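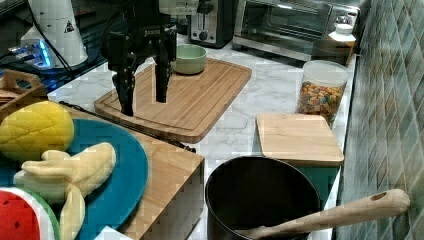
Stillix Placement Scoring Module
Part of the Clusar counter workcell series

Manufactured by Forketeo
Item: Stillix, single-arm version
Availability: made to order
Ships with: processing unit, license key, calibration plate, mounting hardware, printed manual

Overview

Stillix scores where a robot arm has put an object down. It compares the resting position of the object against a target that the operator defines on a reference surface, such as a cutting board, tray or plate, and writes one record per trial. The record holds the measured offset, the orientation error where orientation applies, a confidence value, and the name of the view that contributed most to the result.

The module was built for research groups that run long series of household manipulation trials and need the same score from the same placement on every run. Manual scoring with a ruler is accurate but slow, and two people measuring a round bowl on a board will often choose different edges. Scoring from a single overhead view is fast but fails when the gripper is still above the object. Stillix uses whatever views the workcell provides and waits until the object and the arm have both come to rest before it measures.

It doesn't plan motion or control the arm. It reads joint states and camera streams, and it can be removed from the workcell without changing anything in the control stack.

How the method works

Each trial goes through the same steps.

Reference fit. Before the first trial, the software fits an outline to the reference surface. Boards with a routed groove fit better than plain boards, as the groove gives a second outline inside the first. The fit is stored with the session and is checked again at the start of every trial. If the board has shifted, the trial is scored against the new position and the shift is logged.

Rest detection. The software watches joint velocity and image change inside the region of the reference surface. Measurement starts when both have stayed under their thresholds for the full hold period. The hold period can be set per task. Bowls with a curved foot need a longer hold than flat-bottomed objects.

Per-view estimate. Every camera that can see part of the object produces its own estimate. Estimates are weighted by how much of the object outline is visible, and a view with too little outline is dropped.

Merge. The remaining estimates are merged on the plane of the reference surface. If they disagree by more than the session tolerance, the record is marked Review and the source images are kept.

Objects outside the reference surface are ignored. A working counter can stay as it is, with toasters, jars and canisters in place, provided they don't block every view of the board. We recommend against clearing the counter for scoring if it will be cluttered during the task itself. Clutter changes reflections and shadows, and a session calibrated on a bare counter will show a small bias when the objects come back.
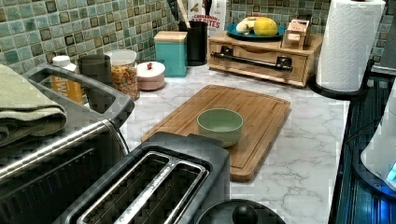 Does the bowl have to start in the same position on the board for every trial?

The start position can vary from trial to trial. Stillix scores only the final resting position, so the start has no effect on the offset value. If your protocol calls for a fixed start, turn on the start check in the session file. It runs the same measurement before the arm moves and rejects the trial if the object is outside the start tolerance.

Reference surfaces and objects

Light wood boards, including bamboo, work with the default settings. Natural color variation along the grain isn't a problem at normal working distance. Boards darker than the counter also work but need the inverted edge setting.

White counters with gray veining need one extra step. Long veins that run close to the board edge can be picked up as part of the outline during the reference fit. Run the fit with the board in place, move the board away, and run the background pass. The software then masks out any line that was present without the board. The pass has to be repeated if the lighting changes or if the board is moved to another part of the counter.

Round objects are scored by center only. The orientation field is left blank for them, and it should not be filled in later with zero. Zero is a valid orientation value and will affect averages.

Low contrast between the inside and the rim of a bowl is acceptable. What matters is contrast between the rim and the board. A pale green bowl on light bamboo is within range. A clear glass bowl is not, and we don't support transparent objects in this version.

Known limits

– Transparent and mirror-finish objects are not supported.
– Stacked objects are scored as one object.
– Deformable objects such as cloth can be detected but not scored.
– The reference surface must be flat. A tilted board is fine if the tilt is constant for the session.
– Displays and indicator lights that change inside the reference region will delay rest detection.

Application note: arm parked beside the board

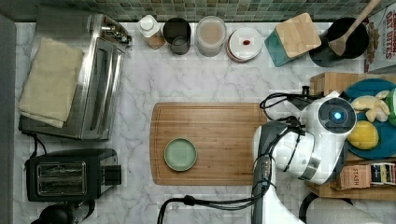

2 min read

Most groups mount the arm at one side of the counter so that it can reach the board and the storage areas behind it. The placement is practical for the task, but it means that one side of the board is covered by the arm more often than the other. An overhead view alone will then give good scores for objects on the far side and weak ones for objects near the arm.

Oduor Mrema and Nayeli Ocampo looked at this with a small bowl placed on a rectangular bamboo board. They let the arm stop wherever the task policy left it and did not add a retreat motion. Every final position was also measured by hand, and the hand measurement was treated as correct.

Over 200 trials, Stillix and the hand measurement differed by more than the session tolerance in 19. In 17 of those, the gripper or the upper part of the arm covered most of the bowl in the overhead view, and the merged estimate leaned on a single side view. In the other two, the bowl had moved after the hold period ended and before it was measured by hand.

The covered cases had one thing in common. The confidence value was low in all of them, but the default Review threshold was lower still, so the records passed. Raising the threshold marked all 17 for review. It also marked some correct records, which then had to be checked by a person. The software doesn't choose between the two settings, and the right one depends on how much checking time the group has.

Adding a retreat motion is the other option. The authors decided against it for their own series. A retreat changes the length of the trial and adds a scripted segment at the end of otherwise learned behavior, and it can pull the object along if a finger is still touching it. Groups that already use a retreat should keep it and place the hold period after it.

Wrist camera input

A wrist camera can be connected as an additional view. It is useful during the approach and of limited use for final scoring. At close range it often sees whatever is next to the object instead of the object, and in storage areas with wooden shelving the background may be the same material as the reference board.

Glossy vertical parts close to the lens need attention. A dark pole gives two strong parallel edges and a bright line between them, and the outline fit can lock onto those. Use the wrist exclusion setting to drop the wrist view whenever the reference surface fills too little of the image. The setting is on by default from the current release onward.

Parts of the gripper that reach into the wrist view should be masked once, with the gripper open and again with it closed. The mask editor combines the two.

Release notice
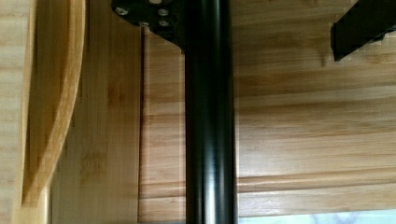
MAGAÑA, March – Forketeo has released the wrist exclusion update for Stillix. It is free for all licensed modules and can be installed from the session manager. Existing session files open without conversion. Scores from earlier sessions are not recalculated unless the operator asks for it, and recalculated records carry a separate version tag so that they can't be mixed with the originals by accident.

The update was prepared by Gil-soo Woo and Leobardo Cuevas. Apart from the exclusion setting, it changes the following:

– The Review threshold can be set per object instead of per session.
– The start check now logs rejected trials in place of discarding them.
– The background pass shows the masked lines before it saves them.
– Joint state dropouts during the hold period restart the hold.

Installation

Mount the processing unit where it doesn't share a surface with the arm base. Vibration from the base isn't harmful to the unit, but cables between the two tend to be pulled when the arm turns. Leave slack in every cable that runs along the arm and move the arm through its full working range by hand before powering up.

Place the calibration plate flat on the reference surface and run the setup routine once per fixed camera. The wrist camera has its own routine, which moves the arm. Keep the counter edge clear while it runs.

Ordering and support

Single-arm and dual-arm licenses are sold separately. A dual-arm license also covers single-arm use. Replacement calibration plates can be ordered without a license number. For questions on data formats or on use with workcells outside the Clusar series, write to Tormod Engström at Forketeo technical support and attach the session file with one record marked Review, including its source images.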